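Laundry room hours change in December

The laundry room at Bokasside will open at 7 a.m. and close at 10 p.m. starting in December. Last loads should go in by 8:30 p.m. – the dryers shut off at closing. Please take your clothes out promptly when other residents are waiting.
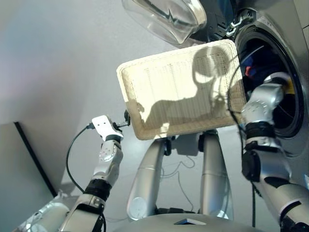

Storage lockers

We have two lockers free on the lower level. Rent is $18 a month, paid with your regular bill. Contact Nuanchan Thammasiri at the front office to put your name down.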